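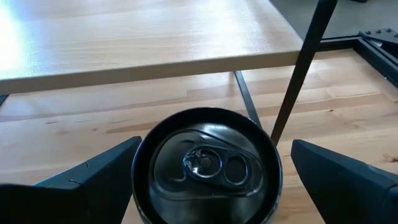 The beverage shelf and the adjoining tasting area were reorganized under the revised storage procedure, and this entry records what was done and what remains open. The procedure, adopted in March, requires that all sample drinks be sorted by closure type before they are sorted by supplier, as the previous arrangement mixed stay-on tabs, screw caps and crown caps in the same crates and led to repeated errors when samples were drawn for opening tests. The all-black can is a useful case for the new labeling rule: lid, rim and pull tab are the same dark color, and from overhead the scored line of the opening is a dark-on-dark curve above a tab that lies nearly level across the lid. A person drawing samples from above cannot sort such a can by lid color, and the crate label must therefore carry the information in full.

September 21, 2021
Beverage closures, sample room
Entry covers: sorting, shelf layout, surface check, pending orders

Starting inventory. The register showed 400 units at the last signed count. The count taken before sorting gave 379. The difference has been traced in part to a crate moved to the Cloutier building for a label trial, for which the transfer slip was found in the wrong folder. The slip has now been entered. The remaining shortfall is small and is being carried as unexplained until the next count.

Sorting. Cans were handled first. Each was checked for dents at the rim and for any lifting of the tab, then placed upright in a divided crate with the lid facing up. Cans with rim dents were set aside on the lower shelf with a red sticker and are not to be used for opening-force work. They may still be used for label and coating work. A total of 7 cans were set aside on this basis, most of them from the oldest Dredov delivery, which had been stored on its side.

Glass bottles were handled second and presented no difficulty. Screw-cap bottles took longer than planned. Several Fina bottles carried two date codes, one on the shoulder and one on the cap, and the two did not agree. The shoulder code has been used for the register. A query has been sent to the supplier and the reply should be attached to this page when it is received.

Shelf layout as it now stands, from the door inward:
Bay A – cans, stay-on tab, dark lids
Bay B – cans, stay-on tab, plain lids
Bay C – screw caps, plastic
Bay D – screw caps, metal
Bay E – crown caps and all glass not listed elsewhere
Lower shelf – damaged units, red sticker

Dark lids have been given their own bay for a practical reason. Under the old layout they were kept with the plain lids, and scoring defects on them were recorded at a much lower rate. The section does not accept that the dark lids are better made. The more likely explanation is that the score line is hard to see on a glossy black surface and that inspectors passed lids they had not fully examined. Until a better method is agreed, dark lids are to be inspected under the angled lamp, turned once through a full circle, and recorded by two readers working separately. If the readers disagree, the lid is to be listed as uncertain and kept.

Table surfaces. The tops of the work tables were wiped down with the mild cleaner and dried with a lint-free cloth. The abrasive cream found in the sink cupboard has been removed. It had been used on at least one table top, leaving a dull patch, and it should not be brought back. Cans are to be placed on the felt mat during inspection and are not to be slid across bare wood. Colleagues are also reminded that the overhead lights produce strong reflections on shiny lids, and that readings should be taken with those lights off and the lamp on.

Labels. The Plorkus printer produced 40 crate labels before the ribbon ran out. This was enough for Bays A through D. Bay E has handwritten labels for the present, in block capitals, and these should be replaced when the new ribbon arrives. The label format is: closure type, lid color, supplier, date received, initials of the person who shelved the crate. The old format, with supplier first, is withdrawn. Any crate still showing it should be treated as unsorted.

Opening test, brief note. A short trial was run on plain lids only, to check that the pull gauge had kept its zero after being moved. It had drifted slightly and was reset. Readings taken before the reset have been struck through on the data sheet and initialed. The dark lids were not tested – they are reserved for the two-reader inspection and must stay sealed until that is finished.

Open items:
Reply from Fina on the double date codes.
Ribbon for the label printer. Order placed, no delivery date given.
Return of the crate from Cloutier, with a fresh count on arrival.
Second felt mat for the far table.
Replacement bulb for the angled lamp. The present one flickers when first switched on and should be given several minutes before any reading is taken.

The register has been updated through Bay D. Bay E is entered in pencil pending the printed labels.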